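Kleinkram, ich komme!

Bei mir sammelt sich alles auf dem Holz. Wirklich alles! Erst liegt da ein Schwämmchen, am nächsten Morgen drei, und am Donnerstag finde ich meine Schlüssel nicht mehr.

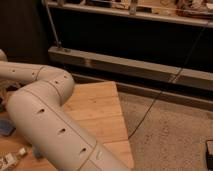 Meine Freundin Lovely Buenaventura räumt nach einer Regel auf, die ich anfangs albern fand: Was kleiner ist als eine Hand, kommt zuerst weg. Große Sachen sieht man ja sowieso – die kleinen machen den Ärger. Also habe ich mir den Küchenwecker auf 20 Minuten gestellt und losgelegt.

Schwämme, Stifte, eine Karotte, alles in eine Schüssel, später sortieren (später!).

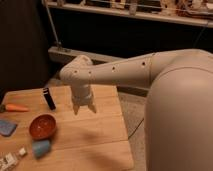 Schüsseln sind überhaupt meine Rettung. Ich hatte mir bei Clerkwood schon ein Kästchensystem für 65 Euro ausgeguckt, mit Deckeln und Etiketten, herrlich! Aber dann müsste ich ja beschriften, und das halte ich genau bis zum Wochenende durch. Eine offene Schüssel verzeiht mir mehr.

Und dann das Holz selbst. Helles Holz will ich abends einmal ganz leer haben, kurz feucht drüber, mit der Maserung, trocken nach. 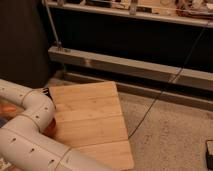 Öl kommt bei mir nur im Dezember drauf, ganz dünn, mit einem alten T-Shirt. Lovely ölt öfter, aber die hat auch Geduld.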